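# Main Tavon : questions fréquentes sur le défaut E-151

Page tenue par l'équipe maintenance de Jillevton. Dernière relecture en juin, par Esperanza Urquijo.

### Que signifie le défaut E-151 ?

Le contrôleur a mesuré un écart entre la position demandée à un doigt et sa position réelle. Il coupe le couple sur toute la main. Le bras, lui, reste sous tension et garde sa pose.

### Puis-je acquitter et relancer tout de suite ?

Non. Passez le bras en arrêt d'urgence avant d'approcher les doigts. En avril, Ramiro Rivas a eu l'index pincé parce que la main s'est refermée à l'acquittement : la dernière consigne était restée en mémoire. Il s'en est tiré avec un ongle noir, mais la règle date de là.

### La consigne est-elle effacée maintenant ?

Oui, à partir de la version 4 du logiciel Stullari. Sur les versions antérieures, videz la file à la main avant tout redémarrage.

### D'où vient la panne, le plus souvent ?

D'une vis d'articulation desserrée. Le doigt prend du jeu, le codeur décroche et le défaut tombe, en général en fin de course. Viennent ensuite les chocs contre le mobilier et les câbles accrochés au passage.

### Quelles vis faut-il contrôler ?

Sur le côté du doigt, celle de la base et celle de l'articulation du milieu. Ce sont des vis à six pans creux. Serrez à la clé dynamométrique, sans frein-filet fort - Nam-gil Yoo a dû percer une tête pour en sortir une.

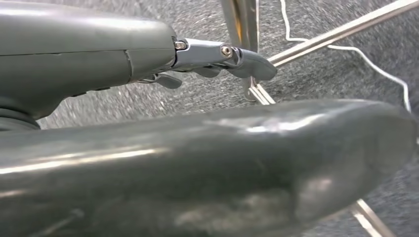

Si la vis tourne dans le vide, arrêtez-vous là et étiquetez la main hors service. Le filetage est abîmé et le doigt part chez Raptis pour échange.

### Faut-il dégager le sol autour du robot ?

Oui, pieds métalliques et câbles compris, sur toute la portée du bras. Un doigt qui bute contre un tube peut déclencher E-151 sans qu'aucune vis soit en cause.

### Et si le défaut revient après serrage ?

Relevez le code secondaire. Le 231 renvoie au codeur : prévenez Begoña Lorente, poste 2, et joignez le journal du contrôleur. Pour les autres codes, ouvrez un ticket normal.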